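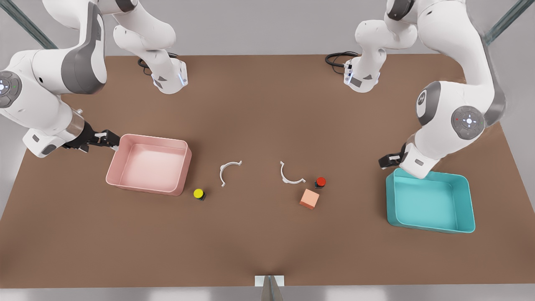
Two arms, one pink bin, brown tabletop.

Last updated: July
4 min read

OK quick one because I have to be up at 6 and I've been chewing on this since the credits rolled.

Finally saw Wedau. The long cut, not the one that was in theaters for what felt like a week. 249 minutes. Yes, in one sitting. Two bathroom breaks, one sandwich.

If you skipped it: third movie in the Kirko series, picks up right after the ferry sinks, everybody is stuck in a town where the phones stopped working. The theatrical version ran way shorter and I thought it was a mess. Characters showed up mad at each other and I had no idea why. The mayor just vanishes. The dog too.

The long cut fixes the mayor. Doesn't fix the dog.

What's new, from memory, no notes:

The whole opening at the harbor. Almost no talking, just people hauling bags up a hill in the rain. Gorgeous. Can't believe they cut it. It sets up the limp, it sets up the radio, it sets up the sister being a liar.

A dinner that goes on for 12 minutes. I checked. Somebody breaks a plate and then they all keep eating. Best acting in the series, easy, and it was on a hard drive this whole time.

A second chase. Didn't need it. The first chase is already too long and this one is the same street going the other direction.

More of the score, which I'll take. That low horn thing from the first Kirko comes back when she opens the boathouse and I got actual goosebumps.

The ending is different and I'm not going to spoil it, but if you hated the bridge, you'll be happier. I kind of liked the bridge. Now I don't know what to think. The new one is quieter and it leaves the door wide open for Draronholm, which is supposed to be the fourth and last one. Still no trailer for that. Still no cast list beyond the two leads. I keep refreshing like a fool.

My guess, and it's only a guess: Draronholm is the prequel everyone's been asking for, dressed up as a sequel. The boathouse photo has the old lighthouse in it, and the lighthouse burned down before the first movie. Why else put that back in? Go look at it again. Left side of the wall, next to the calender.

Scores, for the people who only come here for scores. Theatrical cut I gave an 80, which was generous, I was in a good mood and the popcorn was free. Long cut gets an 86. Would be higher without that chase. First Kirko is still the best one and I will not be taking questions.

Should you watch it in one go? Probaly not. There's a natural stop when the power goes out in town, right before the dinner. Make tea. Come back.

Next up is Sibiya, the heist one everybody at work keeps quoting. Going in cold, so no spoilers in the comments please. Bed.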